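Okay so the printable chore chart I've been muttering about since September is finally up in the shop! It's an instant download, you get the PDF the minute payment clears, and you can type the kids' names straight into it before you print.

First one in the new Zikamov set. I redrew the header 8 times and I still reckon the second go was the best, so that's the one you're getting, haha.

Sizes: it's set up for A4 and A3. If you want it smaller for the fridge, just pick "fit to page" and it shrinks down fine. I ran mine on plain old copy paper and the colours came up lovely (bit dull on the recycled stuff though). 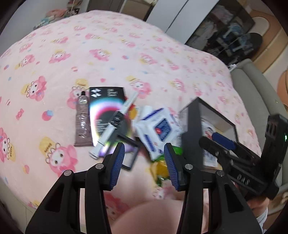
A few of you asked about fonts. The big one is called Tirnurari and it's already embedded, so you don't need to install anything. Please open it in a proper PDF reader, not the preview on your phone, or the name boxes go all wonky.

Also! Shop's just gone over 1135 sales, which is bonkers for something I started at the kitchen bench. Thank you thank you. 87 of those were the party bunting, you lot love bunting.

Next up is a matching lunchbox note set, working title Marty, don't ask me why. I'm stuck between the grey and the mustard for the borders, so tell me your favourite in the replies and I'll go with whichever gets more love.

Right, off to fix the typo in the listing title. Yes I saw it. Cheers to the three people who messaged!

Last updated: October 28, 2019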